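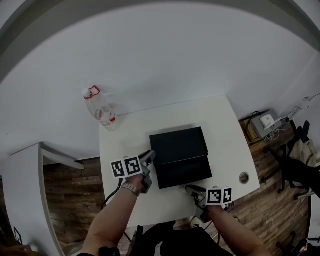 Storing things in lidded boxes

A rigid box with a separate lid is one of the better things to keep from a delivery. It stacks, it keeps dust out, and it holds its shape on a shelf for years. Most of ours at home once held shoes or gifts.

Clear a table before you start. Standing at a table is easier on the back than kneeling, and you can turn the box to get at all four sides. Put drinks at a far corner, with the caps on.

Check the lid

Lift the lid straight up with a hand on each short side. If it sticks, raise one end a little, let the air in, then raise the other. Pulling hard on one corner splits the lid at the seam, and glue never makes it quite square again.

A lid that has gone loose can be tightened with a strip of felt tape inside the rim. Use the thin kind. Zineb Fahmy uses masking tape folded double, and that works too if the box isn't opened much.

Wipe dark boxes with a dry cloth only. Damp leaves streaks that show on black.
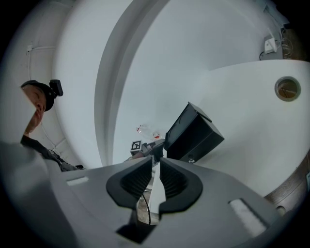
Labels should go on the end of the box that faces out from the shelf, low down, on the base. People tend to label the lid, and then two lids get swapped and the winter gloves are filed under batteries. With a set of matching boxes this happens sooner or later. A black box like this one needs a light label; white or pale yellow reads well from across a room. Write in marker and let it dry before you stick it on.

Filling

Heavy things go in first and flat. Leave a finger's width under the lid so it closes without pressing. Cables should be coiled and tied one at a time, with a tag on each.

Don't stack more than 11 pounds on a cardboard box. If the sides bow, move the top box somewhere else.

Go through everything once a year. I do it in February, when there is little to do outside, and allow 60 minutes for a full shelf.

Related tips
Getting old tape marks off cardboard
Shelf liners that stay put
How to tie up spare cables
Cleaning a white tabletop
What to keep in the hall closet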